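Lecture 8: Friction in ordinary places

First-year Physics for Designers, Plaltport campus

Most of you met friction in high school as a nuisance. It was the thing you were told to ignore so the sum would come out, and if you couldn't ignore it you multiplied by mu and moved on. Today we give it a whole lecture, and I could happily give it four! Have a look at anything knotted, piled, stacked or simply standing still, and friction is doing a good share of the work.
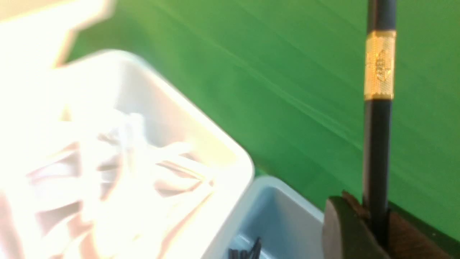

Notes by Despina Vukadinović
Posted 2025-11-05

Recap from last time

When two dry surfaces are pressed together, the friction between them can be anything from zero up to a limit. The limit is the coefficient of static friction times the normal force. Please hang on to the "up to". A book on a level desk has no friction on it at all until you push, and then it has exactly as much as it needs to stay put, until you push past the limit.

Once it slides, the coefficient usually drops a bit. You can feel this with a heavy drawer - it sticks, then lurches.

Finding mu with a ramp

Put a block on a board and raise one end slowly. At the angle where the block just starts to go, the tangent of that angle is the static coefficient. The mass cancels out, so a 200 g block and a big brick of the same stuff should let go at the same angle. Half of you won't believe this until the lab, and I love that part of the lab.

If the board is at 8 degrees when the block slips, mu is 0.14, so that's a fairly slick pair. Rubber on dry concrete may hold well past 35 degrees.

Tangles and wraps

Here is my favourite result in the course. Wrap a rope around a post and pull on one end. The pull needed to make it slip grows exponentially with the angle of wrap:

T2 = T1 × e^(mu × angle), angle in radians

With mu at 0.3, one full turn lets you hold 6.6 times your own pull. Two turns gives 43. Three turns gives more than 280! Deckhands on the Clidberg ferry hold the boat with one hand this way, and chat while they do it.

A heap of ribbon or cord is a messy version of the same thing. Each loop bends around its neighbours, every bend adds some wrap, and pulling hard tightens the lot. Shaking loosens the contacts for a moment, so it works better than tugging. Arvid Kristiansen's knitting wool demo will be at the start of the next class (bring a ball if you have one).

Texture, and what it does and doesn't do

In the simple model, contact area doesn't matter. Real soft materials don't quite obey. Rubber squashes into small bumps, and a raised pattern gives liquid somewhere to go, so a patterned surface can keep its grip when a smooth one would be floating on a film of water. Tyre tread is the well-known case, and bath mats and boot soles use the same idea. A patterned mat in a serving tray is worth a look too, next time you carry drinks.

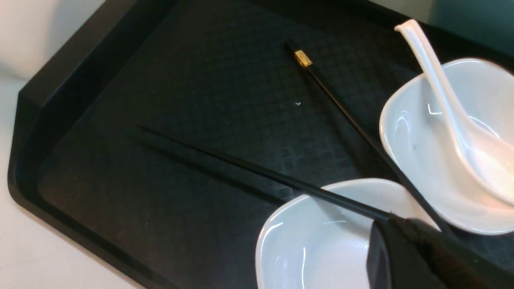 Problems for the tutorial

1. A cup on a tray starts to slide at 20 degrees. Find mu. Then find the largest steady acceleration you could give the tray, held level, before the cup slips.

2. Chopsticks hold a smooth ball of 200 g between two parallel faces, with mu of 0.4. How hard must each stick press? (Two contacts. Everyone forgets the second one.)

3. How many full turns would you need to hold 164 times your own pull with mu at 0.25? Round up to a whole turn.

Reading: Petkov, the chapter on dry contact. Skip the section on bearings, we'll come back to it after the break.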